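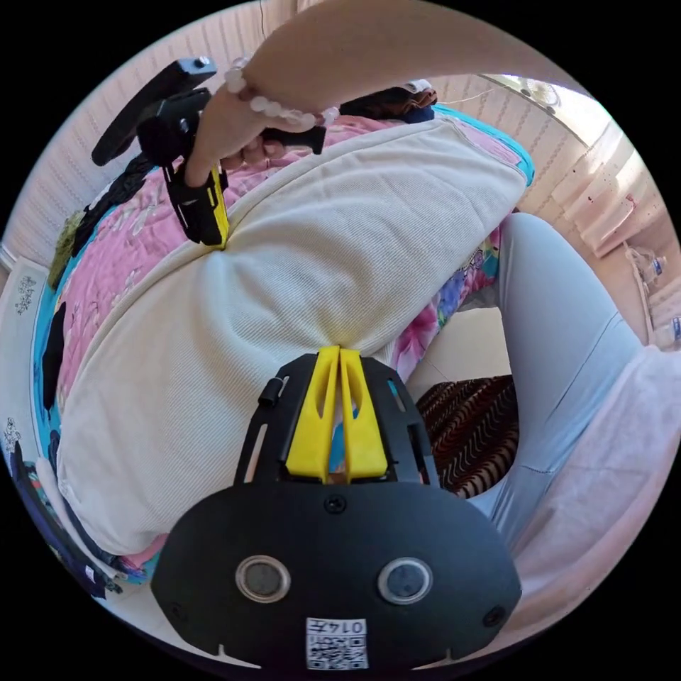
Handling soft household goods was chosen as the subject of the Fisar student project because most of the laboratory exercises in the second-year automation course deal with rigid parts. A block or a bottle keeps its shape when it is gripped; a blanket does not. The team set out to record people folding and moving bedding with hand-held grippers, and to learn whether recordings of that kind could be used to train a simple control program. The cream-white knit blanket became the standard item for two-handed work. Pinched at a single point between the yellow fingers, its ribbed fabric gathers into a fold, while the second gripper can be rested on the top surface of the blanket. Most of the difficulties described in this report concern that gathered fold and how much cloth is taken up in it.

Background

The project was carried out by students of the automation program at Stadport under the supervision of Atif Rana. It continued the work of the previous year's group, whose report on sorting cups and cutlery is kept in the department library. That group recommended that the next team leave the laboratory bench and work in furnished rooms. The recommendation was accepted, and recording took place in homes made available by members of the class and their families.

Equipment

Each operator used 2 hand-held grippers, one for each hand. The bodies are black and the fingers yellow, with hollow cut-outs along their length. The cut-outs allow the fingers to give a little under load. The team printed three versions of the finger before settling on the final one. The first was too stiff and tended to slide off thin sheets. The second split along a layer line after a week of use. The third was printed more slowly and with thicker walls, and it remained in service until recording ended in July.

Every gripper carries a printed code on its mounting plate. The number under the code was entered in the session log before recording began, together with the operator's initials and the type of cloth. On two occasions the number was entered incorrectly, and the sessions concerned were matched to their grippers afterward by comparing start times.

Method

Operators were given a short written task, such as lifting one corner of a blanket, folding it in half, or drawing it toward the foot of a bed. No instructions were given on where to grip. The team had first prepared a diagram of preferred grip points, but the early recordings made with it were slow and stiff, and the diagram was withdrawn.

The target was 3000 usable recordings. A recording was counted as usable if the task was completed, if the fingers remained in view throughout, and if both grippers had been logged. Reviewing was done in pairs. When two reviewers disagreed, the recording was set aside for Mr. Rana to decide.

Results

At the close of the project, 1545 recordings had been accepted. The shortfall was due mainly to the time needed for review, which the original schedule had underestimated. A further 200 recordings were rejected for missing log entries alone.

Thick knits were easier to pick up than flat cotton, but harder to release cleanly. Operators often took up more fabric than intended, and a fold held too deeply could not be laid flat without a second grip. Quilts gave the opposite trouble — the fingers closed on the outer layer and left the filling behind.

A control program trained on the accepted recordings was tested on the Paracha arm in the department laboratory. It located and gripped the near edge of a blanket in most trials. It did not learn to complete a half fold. The team believes that the number of two-handed recordings was too small for this part of the task.

Recommendations

The next group should begin reviewing in the first week of recording and should enter gripper numbers by scanning the code instead of by hand. Spare fingers should be printed before the first home visit. The team also asks that the department renew its arrangement with Brernmont for printing material, as deliveries under the present one end with the school year.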